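Glass handling faults: your questions

I run the Cuteden cell at Fistberg, and most of the mail I get is about glass. So I've put the usual ones together.

Why did the arm let go of a mug?
Ours dropped one in October, 33 cycles into a run. The grip force had been reset to 15 percent after a controller restart, and I didn't check it. My fault, and I was sweeping up for a good while!

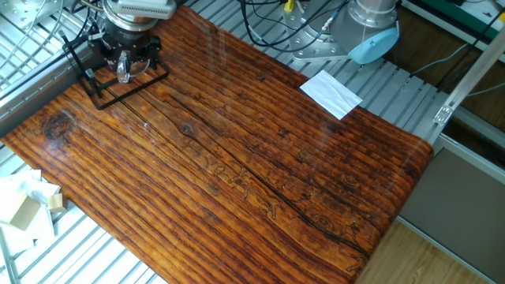 I now read the force value out loud before I press start. It feels silly – do it anyway.

Can I reach in if a mug tips over?
No, please don't! Hit the stop first and wait until the brakes click. A paused arm can still resume when the next command comes in, and I found that out with my sleeve about an inch away.
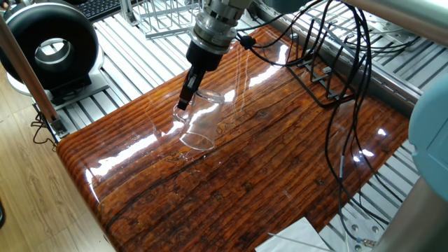
Fingertip at the handle of an upside-down mug.

What does fault 49 mean?
On our controller it's a grip timeout – the fingers closed and never felt anything. Clear glass fools our vision setup pretty often, especially with glare on a shiny surface. Try dimming the overheads before you recalibrate.

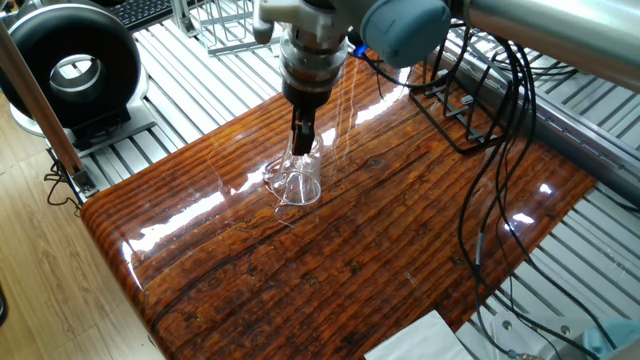 How often should I check the finger pads?
Every 500 cycles, or sooner if you've had a drop. I wipe them and feel for chips with a gloved thumb.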